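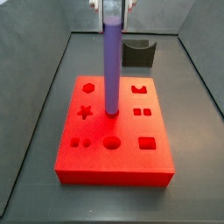

Set-Up Guide, Vol. 2, p. 14

By Antonina Kushnir
February
3 min read

Section 4. Peg and block insertion, first run

Do this after section 3 (homing). Not before. Arm powered, fingers fitted, stop button within reach.

1. Set the red foam block flat on the enclosure floor, long side square to the back wall. Star cutout on the left, larger square front right.

2. Leave the area behind the block for loose parts. The dark gray U-shaped block can stand back there, curved channel up. Keep it clear of the finger path.

3. On the Prarora panel open Tasks > Insert > Round. Load profile 232. If the list is empty, the Wokevano controller hasn't synced, so wait and reload.

4. Hand the purple cylinder to the gripper, upright, rounded top between the fingers. Grip high. The lower end needs to stay free for the hole.

5. Close at force 80. Tug lightly. Slips? Go up in small steps, never past 400.

CAUTION: Hands out of the enclosure before you press Run. The arm dosen't wait.

6. Press Run at low speed. Arm lines up over the round hole, center of the middle row, and starts down.

7. Watch the base of the cylinder. It should meet the hole straight. If it leans or catches the rim, press Hold, then Retract. Don't push it in by hand.

8. Once it's seated, press Release. Fingers open, arm lifts. Save the position as ROUND-1.

NOTE: The foam gives a little. A slightly tight fit is normal. If the whole block lifts with the cylinder on Retract, reseat the block and redo step 1.

NOTE: Small circles in the front row are not for this part. Wrong target picked = profile loaded from the old Savchuk set. Delete it, load 232 again.

9. Repeat until you get a clean run without touching Hold. Then normal speed.

10. Other shapes next: hexagon, star, arch. Each has it's own profile, see section 5. The arch takes the U-shaped block and needs the wide grip setting.

Wear: check the finger tips every 2000 cycles, swap both together. Spares from Nivbridge, ask for Tamara Bondarchuk and have the serial number ready.

Error codes are in section 9.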